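Journée portes ouvertes chez Osurow : compte rendu de visite

Dimanche 20 mai 2018

L'usine Osurow ouvre ses portes une fois par an, le dimanche, quand les lignes ne tournent pas. Je voulais y aller depuis longtemps, car je travaille moi-même dans un magasin de pièces détachées et j'avais envie de voir comment les autres rangent. L'inscription se fait par courrier électronique, les groupes sont limités et il faut des chaussures fermées. J'étais dans le premier groupe du matin.

On entre par la cour de livraison. Le parking visiteurs est petit et je me suis garé dans la rue derrière, devant l'ancien dépôt Lockyer, qui sert aujourd'hui de réserve pour les emballages vides. À l'accueil, on reçoit un badge, un gilet et un plan plié en quatre. Café et brioche sur une table, un peu justes pour le nombre de personnes présentes.

La visite est conduite par Joanne Greenwood, responsable des flux internes. Elle est arrivée dans l'entreprise à l'époque où tout tenait dans un seul bâtiment. Le site fait travailler 55 personnes et le magasin gère 600 références actives, auxquelles s'ajoutent celles que l'on garde pour les anciens modèles. Elle a donné ces chiffres au début et n'y est plus revenue, ce qui m'a convenu : dans ce genre de visite, on en retient rarement plus de deux ou trois.

Premier arrêt, la réception des marchandises. Les palettes arrivent par le quai nord et sont déposées dans une zone marquée au sol. On contrôle le bon de livraison, on ouvre un carton par lot et on compare la pièce à un échantillon de référence gardé dans une armoire. Les échantillons sont étiquetés à la main. J'ai demandé pourquoi l'étiquetage n'était pas imprimé, et la réponse a été que l'imprimante se trouve à l'autre bout du bâtiment. Chez nous, c'est pareil.

On passe ensuite à la préparation. C'est la partie que j'étais venu voir. Les pièces y sont regroupées avant de partir vers les postes de montage, dans des bacs ou des plateaux selon leur taille. Les petites pièces métalliques vont sur des étagères, les pièces moulées restent dans leur carton d'origine le plus longtemps possible pour éviter les rayures. Le plateau en plastique blanc sert pour à peu près tout : on y pose le carton tel quel, avec ce qu'il reste de film transparent, et l'ensemble se déplace d'un bloc. 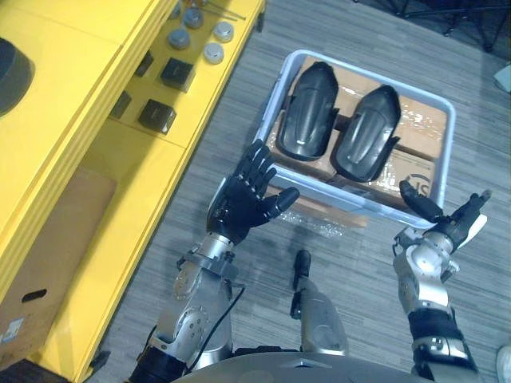

Pour les étagères, la règle de la maison est de ne jamais mélanger deux familles de pièces sur un même niveau sans laisser un vide entre elles. Le jaune vif a été choisi il y a quelques années, après un essai avec du gris sur lequel les pièces en métal se voyaient mal. Joanne Greenwood nous a dit que les erreurs de prélèvement avaient baissé après le changement, sans pouvoir dire quelle part revenait à la couleur et quelle part au nouveau plan de rangement, mis en place le même mois.

Un visiteur a posé une question sur les emballages. Les cartons ouverts repartent chez Vukitz, le fournisseur des pièces moulées, qui en réutilise une partie. Le film plastique est plus difficile à traiter. Il est compacté sur place et enlevé le mardi. Un essai de housses réutilisables est prévu pour juin, sur une seule référence pour commencer. Le fournisseur n'est pas très enthousiaste, d'après ce que j'ai compris, parce que les housses doivent lui revenir propres et pliées.

On s'est arrêté plus longtemps que prévu devant le tableau de suivi. Il est au mur, avec des fiches cartonnées, et double un logiciel appelé Jetix que l'équipe utilise pour les commandes. Quand une fiche passe de la colonne de gauche à celle de droite, la pièce peut quitter la zone. Plusieurs personnes du groupe ont trouvé le système vieillot. Je l'ai trouvé lisible, et je compte en parler à mon responsable.

Le troisième arrêt était l'atelier de montage, à l'arrêt ce jour-là. On nous a montré un poste, avec son siège réglable et son éclairage individuel, et expliqué l'ordre des opérations. Sans personne pour le faire fonctionner, c'était un peu abstrait. Il y avait en revanche une bonne démonstration de contrôle : chacun pouvait prendre un calibre et vérifier une pièce. Les enfants ont fait la queue pour le faire deux fois.

La visite dure une heure et quart, questions comprises. Le dernier groupe part à 16 heures. Quelques remarques pratiques pour ceux qui voudraient y aller l'an prochain :

Le premier créneau est le plus calme. En sortant, j'ai croisé un groupe deux fois plus grand que le nôtre.

L'étage n'est pas accessible en fauteuil, mais tout ce qui est décrit plus haut se trouve au rez-de-chaussée.

Les enfants sont admis à partir de 8 ans.

On peut repartir avec une brochure sur l'histoire du site. Elle a été tirée à 1000 exemplaires et il en restait plusieurs piles à l'accueil.

Il n'y a rien pour déjeuner sur place. La boulangerie au coin de la rue ferme à 13 heures le dimanche.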